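Home | Issues | Authors | Search | Contact

3.2 Shop-floor assembly tasks

Household chores and shop-floor chores are often discussed together, but they place different demands on a machine. A towel may be folded loosely and still count as folded. A part that must enter a slot leaves no such room, and a small error in the approach can end the attempt. The Wandia study therefore treats fitting work as its own category, with separate scoring and a separate operator pool supervised by Zodwa Shezi.

The work was carried out at a fixed bench station. The target is a gray square board, similar in layout to a motherboard and mounted upright, with raised brackets, slots and a pad on its face. The arm works toward the board with a two-part task: reach the assigned feature, then seat the part without pushing the board out of position. Figure 2 shows the station from the wrist camera, with the blue gripper below the board and a flat metal tray to the left. 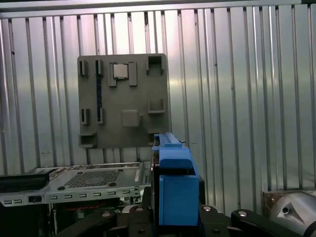 Figure 2. Wrist camera view of the board station. The wall behind the board is corrugated metal, with a bright band of reflected light across its upper middle.

3.3 Protocol and scoring

Each control method was given 200 attempts. An attempt was scored as complete only if the part was fully seated and the gripper had withdrawn. Partial insertions were recorded as failures, a stricter rule than the one used in our earlier Kilamska report. Attempts stopped by the operator for safety reasons were repeated and did not enter the totals.

Reflective surfaces deserve separate mention. Methods that rely on color images alone may confuse a highlight with an edge, and shop floors are full of bare metal. We chose to keep such surfaces in view during testing — a plain backdrop would have raised the scores and told us little about working conditions.

On present evidence, we do not consider fitting work ready for unattended use. Reaching the correct feature was seldom the difficulty. Most failures came in the final stage of contact, where the gripper itself can hide the slot from the wrist camera. Household results are reported in Section 4 under the same rules.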